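Section 4 — Loading films on to the Kekeck player

Before you start: Flumar account set up, player on the mains. Not battery.

1. Open Library, then Add Title. Pick documentry, feature or short. Westerns go under feature, even the Halliday ones. 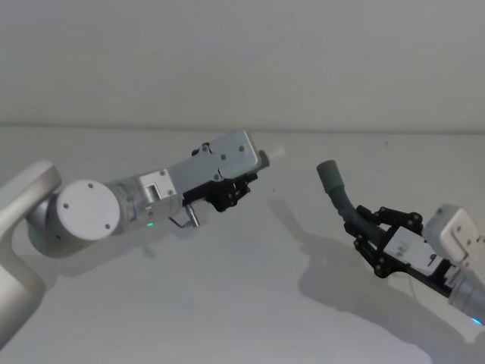

2. Type the running time in minutes. Whole numbers only — 41, not 41:20.

3. Add subtitles if you have them. One file per language, same name as the film.
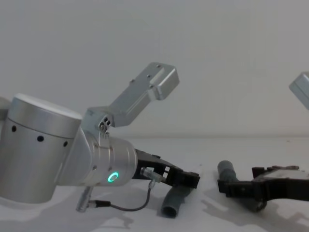
Note: the library holds 3,000 titles. After that it stops saving and dosen't warn you.

4. Press Store. Wait for the tick.

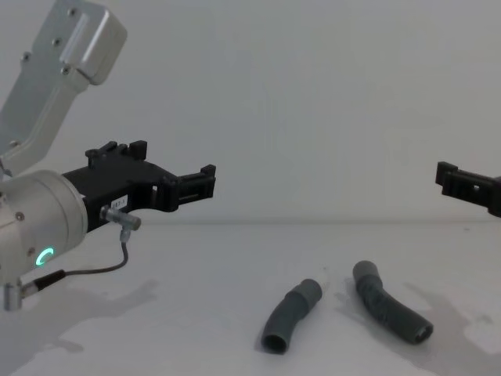 5. Play the first minute. Sound out of step? Go to Audio, Delay, and nudge it.

Caution: don't pull the disk while the tick is spinning. You will lose the whole list.
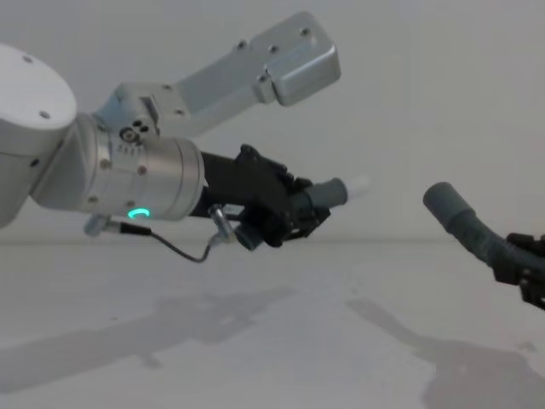 Error 829 means the disk is full. Error 976, wrong region — ring Wostberg, can't be fixed from the menu. Lists made before April need importing again, see section 6.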